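3. 공개 시연의 구성과 진행

3.1 행사 개요

본 절에서는 2023년 3월 22일 Birden 연구동에서 진행한 공개 시연의 구성과 운영 절차를 기술한다. 시연은 양팔 로봇의 물체 정리 작업을 비전문가 방문객에게 보이고, 관람 중 발생하는 질문과 반응을 수집하는 것을 목적으로 하였다. 방문객은 사전 신청자 155명이었으며, 한 조를 15명으로 제한하여 순차적으로 입장시켰다. 신청자의 대부분은 인근 중고등학교 학생과 보호자였고, 나머지는 지역 식품 포장업체 종사자와 일반 주민이었다.

연구동은 1994년에 준공된 건물로, 시연 공간의 천장이 낮고 출입구가 하나뿐이다. 이 때문에 관람 동선을 한 방향으로 정하고, 대기 중인 조는 복도에서 작업 개요를 먼저 듣도록 하였다. 안내는 Larysa Kushnir가, 로봇 운용과 안전 감시는 Inna Stelmakh가 담당하였다. 두 역할을 분리한 것은 예비 운영에서 운용자가 질문에 답하는 동안 작업 재개가 자주 늦어졌기 때문이다.

3.2 작업 공간과 과제

작업 공간은 짙은 회색 대리석 무늬의 바닥과 밝은 회색 석재 질감의 벽판으로 구성하였고, 벽판이 만나는 모서리에는 알루미늄 프레임을 사용하였다. 과제는 모형 채소를 그릇에 옮겨 담는 것이다. 모형은 형태와 색의 차이가 관람객에게 쉽게 구별되는 것으로 골랐다. 그릇은 가장자리가 물결 모양인 것을 사용하였는데, 손끝이 그릇 테두리를 넘어 접근해야 하므로 평평한 쟁반보다 접촉 여유가 작다. 손목 카메라의 영상은 관람석 앞 화면에 표시하여, 관람객이 팔의 외부 동작과 로봇 쪽 시점을 함께 볼 수 있게 하였다(그림 4).

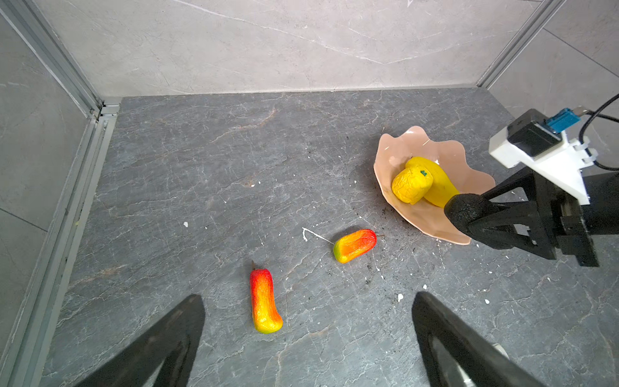

그림 4. 공개 시연의 작업 모습(손목 카메라 시점). 노란색 모형 채소 두 개가 그릇 안에 있고, 색이 점차 변하는 고추 모형 두 개가 바닥에 놓여 있다.

한 조의 관람 시간은 도입 설명, 자율 동작 관람, 질의응답의 순으로 배분하였다. 자율 동작 구간에서는 운용자가 개입하지 않는 것을 원칙으로 하되, 팔이 그릇을 밀어 작업 영역 밖으로 옮기거나 두 팔의 간격이 설정값 이하로 줄어드는 경우에는 즉시 정지하였다. 정지 후에는 물체를 손으로 다시 배치하고 같은 조에서 한 차례만 재시도하였다. 재시도에서도 정지가 발생하면 시간이 남아 있더라도 질의응답으로 넘어갔다.

동작 계획과 기록에는 자체 개발한 소프트웨어 Aditer를 사용하였다. Aditer는 관절 상태, 손목 영상, 정지 신호를 동일한 시간축에 저장하며, 시연 후 각 정지 사례를 질문 기록과 대조하는 데 이용하였다. 방문객의 얼굴과 음성은 저장하지 않았고, 질문은 안내자가 현장에서 요지를 적는 방식으로 수집하였다.

3.3 질문의 수집과 분류

수집된 질문은 Femlow 설문 양식에 따라 인식, 동작, 안전, 용도의 네 범주로 분류하였다. 하나의 질문이 두 범주에 걸치는 경우에는 먼저 언급된 내용을 기준으로 하였다. 분류는 저자 두 명이 독립적으로 수행한 뒤 불일치 항목을 협의하여 정하였다.

학생 조에서는 인식 범주의 질문이 가장 많았다. 특히 색이 고르지 않은 물체를 하나의 물체로 판단하는 방법과, 물체가 손끝에 가려졌을 때의 처리에 관한 질문이 여러 조에서 반복되었다. 포장업체 종사자는 용도와 동작 범주에 집중하였으며, 실제 농산물의 무름 정도에 따라 쥐는 힘을 조절할 수 있는지를 주로 물었다. 본 시연의 설정은 모형만을 대상으로 하였으므로, 이 질문에는 현재의 실험 범위를 설명하는 것으로 답하였다.

화면에 손목 영상을 표시한 것은 질문의 내용에 영향을 준 것으로 보인다. 7월의 예비 행사에서는 외부 동작만 공개하였는데, 당시에는 속도와 가격에 관한 질문이 대부분이었다. 다만 두 행사는 방문객 구성이 다르고 안내 문구도 일부 수정되었으므로, 이 차이를 화면 표시의 효과로만 해석할 수는 없다.

3.4 운영상의 제약

조 교체 때마다 물체를 초기 위치로 되돌렸으나 위치 표시를 두지 않아 배치가 조마다 조금씩 달랐다. 따라서 조별 작업 시간을 서로 비교하는 것은 적절하지 않으며, 본 논문에서도 이를 성능 지표로 제시하지 않는다. 반복 조건을 통제한 성능 평가는 Bucur 시험실에서 별도로 수행한 1000회의 시행을 대상으로 하며, 그 결과는 4절에서 다룬다.

관람석의 높이도 제약으로 작용하였다. 뒷줄에서는 작업대 벽판에 가려 바닥의 물체가 잘 보이지 않는다는 의견이 있었고, 이후의 조부터는 자율 동작 구간의 중간에 앞줄과 뒷줄의 자리를 바꾸었다. 자리 교체 중에는 로봇을 정지 상태로 유지하였다.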